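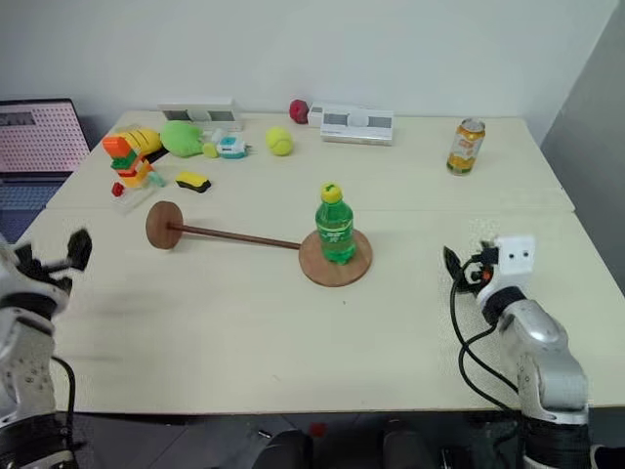

## Slide 4: House rules for the tabletop cell

- Two arms, one table. Agree on who owns the middle before any motion is enabled.
- Bottle on the disc: the bottle is half full. Our rule at Bratthorpe is a closed cap whenever there's liquid near an arm. Say this slowly, people skip it.
- Point at the cables on the right arm. Check them by hand at the start of each shift and again after any crash stop.
- Speed cap is 50 percent for a new task. It stays there for the first 24 runs — no exceptions for demos.

## Slide 5: What goes on the table

- Write the object list before the session. Skaltard keeps theirs on one sheet, and we copied it.
- Spare objects go to the back, outside the planned path.
- Laptop off to the side. The operator has to reach the stop button without leaning across an arm.

## Slide 6: Stopping and logging

- Anyone in the room can call a stop. The operator doesn't argue, and asks afterward.
- Restart needs two people — one at the button, one watching the grippers.
- Log the stop in Corero before restarting.
- Pause for questions, then go to the checklist handout.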